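Search this site Enter keywords Search
About Us: The Vanwood Cell
By Narayanan Sundaram, November
2 min read

Flesex services and sets up small two-arm handling cells. Our shop is in Urkmont, and the cell we use for training and for proving out service procedures is called Vanwood. Everyone who joins the service group works on it before going to a customer.

Vanwood has two arms, each with a black gripper, over a white table. Bins stand side by side in a row. The left arm works the near end of the row and the right arm works the far end. The middle bin can be assigned to either arm in the job file, never to both.

Bin depth is the first thing set after any change of fingers. The gripper is lowered into the bin at slow speed, the floor height is read off and stored, and the arm is raised and sent back to the same point twice.

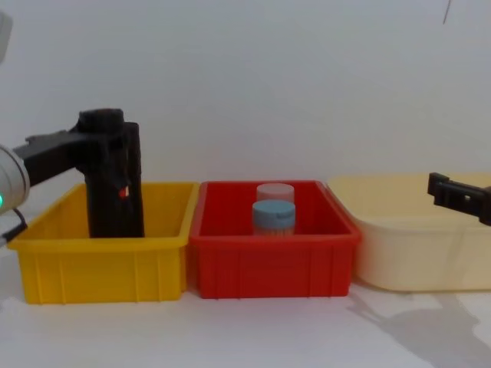
Left gripper down in the yellow bin, right gripper over the cream one.

The stored height is tied to the bin, so bins are not swapped between positions. If one is replaced, the depth setting is done again for that position only. Finger clearance to the bin wall is checked by eye from the front and from the end of the table. We enter the result in the cell log with the initials of whoever did it.

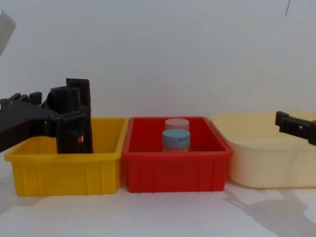 How often does a cell like this need its grippers looked at?
We inspect at 2000 cycles and change the finger pads at 4000, or earlier if the pads are glazed or a part slips.

Grip is tested separately from position. The test piece is held upright between the jaws, clear of the bins, and the pivots are checked for play on both sides. Screws on the palm plate get a torque check in the same visit. Cable connectors are turned by hand only.

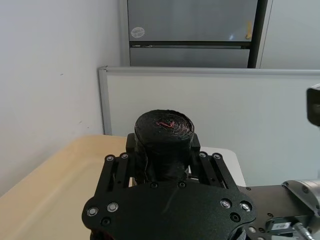 Who We Are

Flesex started as the repair bench of Ostrowski, a packaging machine dealer, and became a separate company when the dealer closed. The log for Vanwood now runs to 643 entries. Service requests go to the Urkmont desk, which opens at 7:30. Tuesday is kept for training, and the cell is not available for customer trials that day.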